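Ping pong balls all over the tile floor – what do you keep yours in?
Forum: Home & Garage > Game Room Talk

tilefloor_tess
Posted Jan 24, 2024
We put the Povari table in the back room over the holidays and I love it, but I'm losing my mind over the balls. The floor is small gray tile, and everything that lands on it either rolls under something or parks itself along the grout. My kids play for 5 minutes and then I'm on my hands and knees for the rest of the evening. I've got a mix of balls too, some from a Dunel pack and some older ones that came with the paddles.

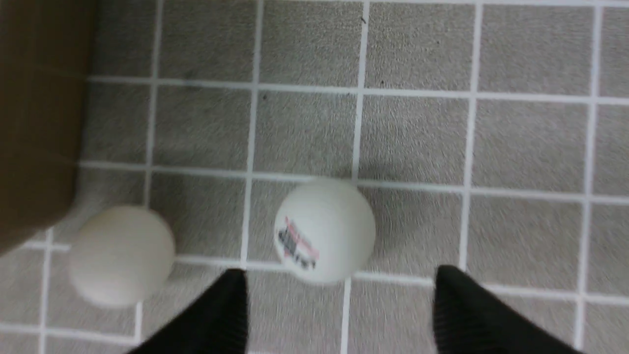 Two of the strays, one whiter than the other.

So what do you all keep them in? I've seen the net tubes, the buckets, the hanging bags. I don't want to spend much and I don't want to drill into the wall.

backspin_bob
Get the pickup tube. Seriously. You push it down over the ball and it pops up inside, no bending. I've had a Clutasano one for years and my knees thank me every night.

mudroom_mel
I'm going to disagree with Bob (sorry Bob!). We had a tube and it was great for picking up and terrible for everything else. You still have to dump it somewhere, and ours always got left in the middle of the floor where somebody kicked it. A plain open bin by the table gets used because a seven-year-old can throw a ball at it.

backspin_bob
And miss. That's how they end up on the floor.

mudroom_mel
Ha, fair. But they miss the tube too.

chopblock26
Is that cream colored one old? Mine went that shade after a couple of summers in the garage. They still bounce okay but I wouldn't mix them with new ones if anybody in the house cares about a real game. I keep practice balls and good balls apart, 12 good ones in a zip bag in the drawer and the rest wherever.

tilefloor_tess
It might be! I have no idea which ones are old, they all live together. Nobody here cares about a real game, we barely keep score.

Anyway I went with Mel's idea for now, mostly because I already owned something that works. It's a shallow plastic tray, kind of a grayish beige, and it sits on the floor up against the wall. The sides slope in, so you can sweep a ball up and over the rim with your hand. Some of the balls have printing on them and some look plain, so I guess sorting is a project for February.
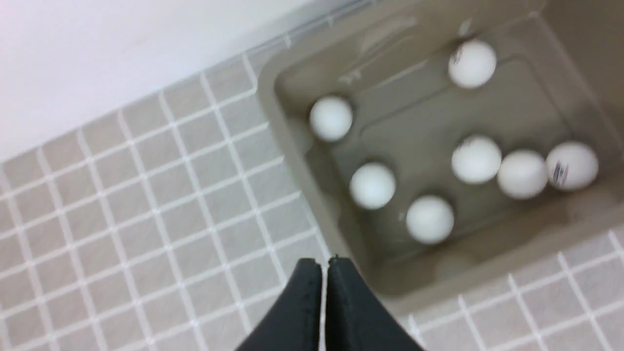 RE: Tray vs. bucket vs. tube

loopdrive444
Moving this down here so it doesn't get buried. I'd worry that a shallow tray is too easy to step in. We used the lid of a Chae storage tub the same way and my husband put his foot in it the first week. Deep bucket, in the corner, done.

mudroom_mel
Deep bucket means reaching down every single serve though. With a tray you can see what you've got.

backspin_bob
Still voting tube. You could do both – tube for picking up, tray for dumping.

tilefloor_tess
Okay, both might be the answer. Bob, does the Clutasano fit older balls, or are they picky about size? Mine are probably all the same but I've never measured.

backspin_bob
Fits everything I've tried. Check the end for cracks if you buy a used one.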